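Last updated: March

Alent records project — progress note to Delaunay

The Kultitville office has moved 1,583 loose sheets out of box files, against the 700 promised for this stage. I would not read much into that. Most were single pages, and single pages are easy. The stapled case notes have barely been started.

Malitz supplied the zipper pouches. They are clear, so a sheet can be checked without taking it out.
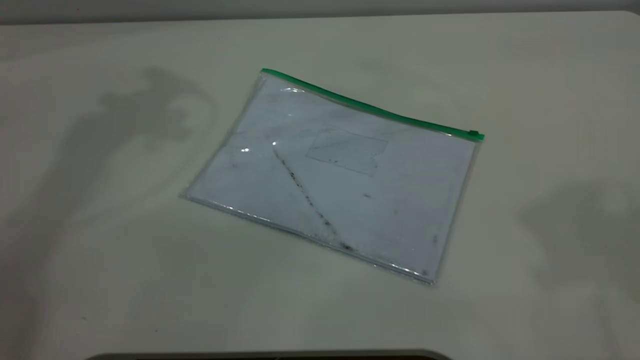

Clear pouch with green zipper, white paper inside.

Whether they last is another matter — the plastic wrinkles, and three zippers have failed already. Malitz calls this normal. We have asked for replacements and so far have a polite email.

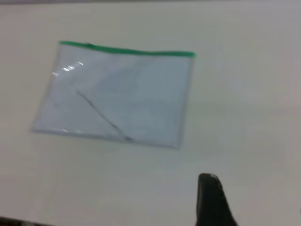 Zipper pouch on the white tabletop, green strip along the top.

We still hold 694 unused pouches. I'd hold off on the second order until the case notes have been tried in them.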